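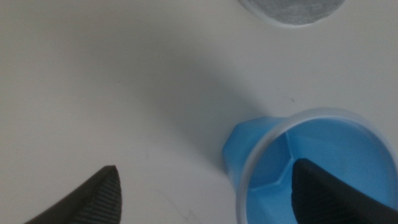 Mahfuz Sheikh

Thread: Used EV with the small battery or hybrid for a 50 mile commute?

I need to replace my car before the end of December and I keep going back and forth. My commute is 50 miles each way, mostly highway, four days a week. There is no charger at work. I have a driveway and a regular outlet, and the panel is in the garage, so a proper home charger could go in without much trouble.

The dealer in Parnholm has a used electric hatchback with the small battery, and also a hybrid sedan a year older with more miles on it. The monthly payment comes out close to the same. The electric one would do my round trip in summer going by its rated range, but I don't know what happens in the cold with the heater on. There is one fast charger on my route, at the Pinov exit, and that's it.

Has anyone here done this kind of driving in a small battery EV through a real winter?

Khôi Lò

I have. Three winters now, similar distance, similar kind of car. On the coldest mornings I lose close to a third of the range at highway speed. If the rated number only just covers your round trip in summer, you will be stopping at Pinov on the way home every cold day. That gets old.

What helps is warming the cabin while it's still plugged in, using the seat heater first and keeping the blower low, and slowing down a little. Tires matter too. I gained a few miles back just by checking pressures every couple of weeks when the temperature dropped.

Ask the dealer for a battery health reading before you talk about price. If they won't give you one, walk away.

Sandamali Mridha

I'd get the hybrid. One charger on the route is the same as no charger on the day it's broken. I drove past the Pinov one last Friday at 5:30 and both plugs had a line.

People on this board talk as if everyone has time to sit for half an hour after work. I fill my hybrid once a week and don't think about it.

Khôi Lò

That's fair for Pinov, it's a bad site. But he has a driveway. Most of the charging would be done overnight, and that part takes no time at all. I spend less time on fuel than I did with my old gas car. The problem in his case is the battery size. A car with the next size up would do the whole trip in January and he'd never need to stop.

Mahfuz Sheikh

The next size up is out of my budget unless I go older. There was one listed on Presside with a bigger battery for a bit more money, but it's two owners back and I can't find any service record. The seller says the coolant was done but has no receipt.

Does a regular outlet keep up with 100 miles a day, or do I need the home charger from day one?

Zubaida Mughal

A regular outlet won't keep up with that. You might get 40 miles back overnight if you plug in as soon as you get home, and less when it's cold. You would be short by the second day. Put the cost of the home charger into your numbers before you compare payments. Mine was 523 for the unit and then the electrician on top of that. The whole job came in a little over 1,000, and my panel was right there on the garage wall. A neighbor with an older panel paid a lot more than I did.

Also check what your power company charges at night. Some plans are cheap after 11 and some are the same all day. It changes the math more than people expect.

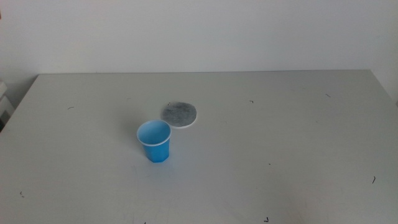

Parveen Rathnayake

Has the hybrid had its battery fan filter looked at? Everyone in this thread is asking about the health of the EV battery, and the hybrid has one too. On an older one with high miles I would want that filter pulled and the battery tested. My sister's was packed with dog hair and the car kept throwing a warning until it was cleaned.

I don't agree that the hybrid is the safe choice just because it takes gas. It's two systems to look after. It may still be the right one for you.

Sandamali Mridha

It's a cheap filter and ten minutes of work. I would take that over sitting at Pinov.

Parveen Rathnayake

Sure, if somebody did it. Ask for the record.

Mahfuz Sheikh

I called the dealer. They don't have a battery reading for the electric one but will let me take it to a shop. Gamage Auto can do both cars on the same morning, so I'm going to have the EV battery tested and the hybrid battery and filter checked. I also asked to keep the EV overnight so I can drive my real route at my normal speed with the heat on. They are thinking about it.

Khôi Lò

Good plan. Start from a full charge and write down the percentage at work and again when you get home. If you get back under 15 percent now, it won't make it in January.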